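Moltach dual-arm cell: gripper release fault, frequently asked questions

Applies to the fruit-to-bin task at the Tandau site, controller build 3572.

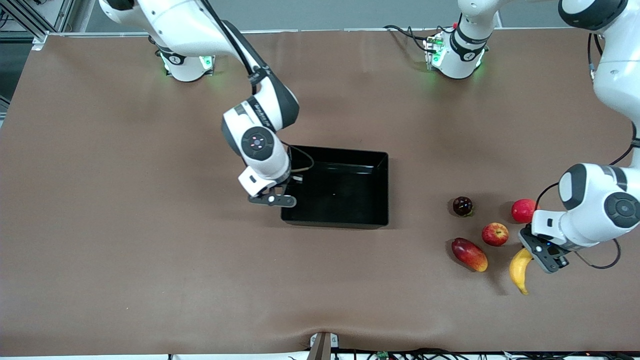 Natalia Magaña asks whether the fault can be cleared from the pendant, as the night shift has been cycling the power each time. It can. Hold Reset for 7 seconds with both arms stopped. Cycling the power clears the log as well, and we then have nothing to work from.

What is the fault?
Code 1669. The gripper is told to open over the bin, the controller records it as open, and the fingers stay closed. The arm then goes back for the next piece with the last one still held.

Which arm is affected?
Only the right arm so far. The left arm has the same fingers and firmware but a newer cable.

What is the cause?
A broken conductor in the gripper cable, close to the connector. It opens when the wrist turns past a certain angle and closes again on the way back, so a static continuity test will pass. Test it while moving the wrist by hand, with the drives off.

Is it safe to reach in and take the fruit out?
No. Press the emergency stop first. During the January incident the fingers opened and shut again without a command while an operator's hand was near the bin. There was no injury. Green lights on the base mean that the arm has power and do not mean that it is safe to approach.

Can we carry on with one arm?
Yes, at reduced speed. Park the faulty arm clear of the bin and disable it in the task file.

When will the cables be replaced?
Fondholm has 12 on order. Rigoberto Ayala will fit them, starting with the right arms. Until then, check the cable loop at the start of each shift and report any stiffness or flattening.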